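Stop Ironing the Bottom Sheet

4 min read

I make the bed every day and I have not ironed a fitted sheet in nine years. I'd like more people to admit to the same.
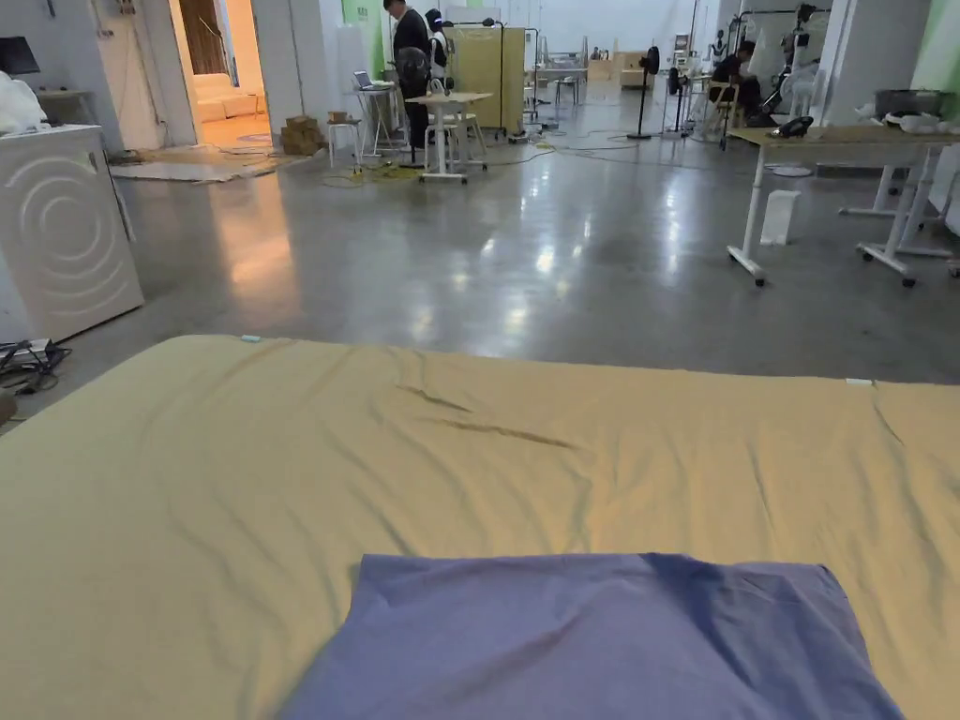
My mother-in-law, Adjoa Yakubu, ironed everything that went on a mattress. She learned it in a boarding house where the sheets were heavy cotton and went through a mangle first. With that kind of sheet it made sense. The ones most of us buy now are thinner, they have elastic in the corners, and they crease again the first time somebody sits down to put their socks on.

The usual argument for ironing is that a smooth bed makes a room look cared for. I don't agree. A room looks cared for when the floor is clear enough to walk across in the dark and the clean laundry has been folded and put somewhere. A wrinkled sheet with a folded cloth on it looks fine to me. Somebody has been at work there and has got on with the next job.

Mervyn Staniforth, who ran the linen room at the Utholm guest house when I worked there, did insist on pressed sheets. He was right to, as people were paying. He also had a roller press and two staff. At home I have a board that squeals and a basket that is never empty. Mervyn told me once that he didn't iron his own.

There is also the colour question. White shows every crease and every mark. Tan, khaki or a mid grey will forgive most things, and I'd recommend any of them over a gadget. The Clistari steamer I was given cost $142 and did one pillowcase in the time it takes to boil the kettle.

What I do instead is simple. Take the sheet out of the dryer while it's still slightly damp, put it straight on the mattress, and pull the corners down hard. Leave the bed open until lunch. Fold the towels and the other flat things on top of it while you're there, as it's the biggest table in the house.

If you enjoy ironing, carry on. My neighbour Korkor does hers with the radio going and I wouldn't take that away from her. I'd only ask her to stop offering to do mine.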